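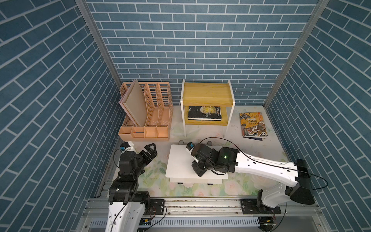

Guides > Talukder cell > Set-up > Resetting the enclosure

4. Resetting the two-arm cell

I do this before every run, and it takes me 17 minutes if I don't get distracted (I do). Read to the end before you touch anything — step 3 is the one people skip.

1. Stop both arms from the console and wait for the motion to finish. Hands stay out until then.

2. Put the props back: file organizer and two-tier stand against the back wall, the Maugham on the lower shelf, the picture book flat on the floor over by the right wall.

3. Follow each sensor cable from the wrist back along its arm. I like a loose loop at the joints, so bend the elbow by hand and see that nothing pulls tight.

4. Set the white platform mid-floor, in front of the stand. Jog the right gripper down to it in 2 mm steps.

CAUTION: Keep the speed at 30 percent or lower for that last bit. I didn't, back in May, and we had to order new fingertips.

Note: If the arm stops short, rerun the Lerik calibration. Still short? Ask Pongsak Phuthong.

3 comments | 27 shares

Questions: Iresha Bhuiyan, Clusow workshop | Back to top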